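Home | Rooms | Checklists | Contact
Print this page | E-mail this page

Kallalholm Craft Room – Table and Pouch Check, March
Checked by: Raquel Rocha
Sheet 2241

1. Tabletop wiped, no sticky spots – OK. Love how nicely this surface cleans up!
2. Raised edge, no chips or sharp corners – OK. Ran a hand along the full length.
3. See-through pouches, seams – OK
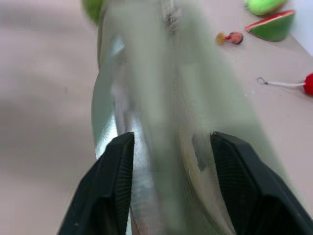 4. Zippers run end to end without snagging – OK on all but 2. Bernardo has those, and a dab of candle wax usually does the trick!
5. Small parts put away in closed pouches – OK. So much better than the old tins, you can find things at a glance.
6. Walkway to the door clear – OK

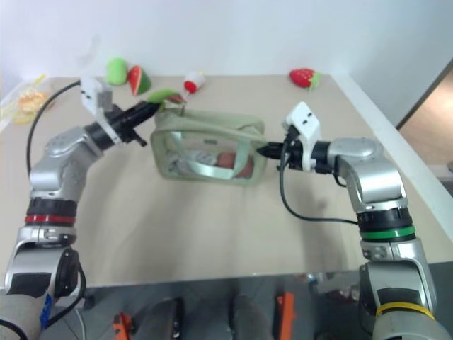
Item 4: zippered pouch at the table, white wall behind.

Next check: same list, plus the drawer labels.

Questions: Bernardo Cordeiro, ext. 3451
© Kallalholm | Back to top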